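Grirnmont > Projects > Hemden Bench > Reports

Search this site Enter keywords

Teaching by hand and by remote: progress report to the Dolter fund

2024-12-31 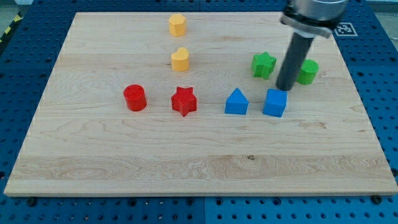 Dear Jasmina Ivanov,

Thank you again for your patience with us over the fall, which was a busier stretch than any of us had planned for, and thank you for the kind note you sent after the last report. It was pinned over the bench for weeks and it did us all a lot of good.

You asked for a plain account of where the teaching work stands, so I'll start with the part I'm happiest about. We now have 90 demonstrations of the pushing task that we're willing to train on. In each one a person guides the arm so that the tip of the rod nudges one of the colored blocks across the maple board to a spot we've agreed on beforehand. It sounds like a game for toddlers (my sister says so every time I try to explain my job), but a cylinder rolls off its line and a star catches on its points, and the person has to feel their way around all of that while the arm records every small correction.

Of those 90, 23 were done by hand, with the operator holding the wrist and walking the arm through the motion. The rest were done by remote control, using the handset that Ó Conaill lent us. I had expected the hand-guided ones to be the better set, and for the first few sessions they were. People are gentle when they can feel the push! But hands on the wrist get in the way of the camera, and people tire, and toward the end of a long afternoon the paths get shaky. The remote ones began rather badly, with plenty of overshooting, and then improved so much that Tarcísio Rocha now prefers the handset for everything except the heart, where he still likes to take hold of the arm himself.

We threw out 40 recordings, which I know looks like a lot on paper. Most came from one stretch when the arm's clock and the camera's clock had drifted apart, and by the time we noticed, there was no lining them up again. We check the clocks before every session now. I'm sorry for the lost time, and I've put the hours in the budget sheet so you can see them.

The learned controller is still young. It does well with the cube and the house shape when they start near the middle of the board, and much less well near the edges, where we simply haven't shown it enough. The stars remain a headache. Two operators have been doing nearly all the teaching, and I suspect the controller has picked up their habits along with the task, so I'd like to bring in 2 more in January and give them a proper week of practice before anything is kept.

We're not asking for more money this time, only for your blessing to move what's left of the travel line over to operator hours. Tarcísio has the figures and would be glad to go over them with you by phone, and you're welcome to come to Hemden and try the handset yourself.

With warm thanks from all of us at the bench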